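Hand-taught tasks – progress note, August
To: programme office, Vallstead
From: the Olport bench team

Short one this month, sorry, write-up time went on recording.

1. Where we are
201 good demonstrations in the bank against the kitchen task list. 113 of those are the tea box task, the rest drawers and cutlery. All done with the hand-held gripper, no remote control yet – the Skenitz arm is still waiting on its wrist part, so nothing has been replayed on hardware since the last note.

2. Tea box
Pick a packet or sachet out of a wooden box with dividers, lift clear, put down on the floor beside it. Sounds easy. Isnt. Glossy plastic packets throw back the light and the plain paper sachets stand close together in stacks, so people tend to take two. We now ask everyone to come in from above, pause with the jaws open over the packet, then close. Slower by a bit but the recordings are far cleaner and the start of the grasp is easy to mark.

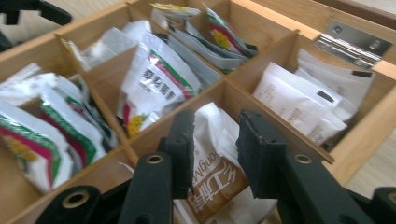 3. Problems
– Jaw tips are getting rough. Right one worse than left. Spares ordered, will swap both at once so the recordings dont end up mixed.
– Dividers are thin and get knocked. Any take where the box moves is thrown out, cost us most of Monday.
– Labelling is behind. Two people on it, want to keep it that way until the backlog clears.
– Hegde software update changed how the clips are cut. Older clips need re-cutting, script is written but not checked.

4. Money
On budget. Underspend on travel, would like to move it to labelling hours if Vallstead agree. Need a yes or no before the next claim goes in.

5. Next
Finish the drawer set. First training run on tea box only, then try it on the arm at Skenitz once the wrist is fitted. Remote control sessions after that, same box, same packets, so we can compare the two ways of teaching properly. Will send clips seperately – files too big for this form.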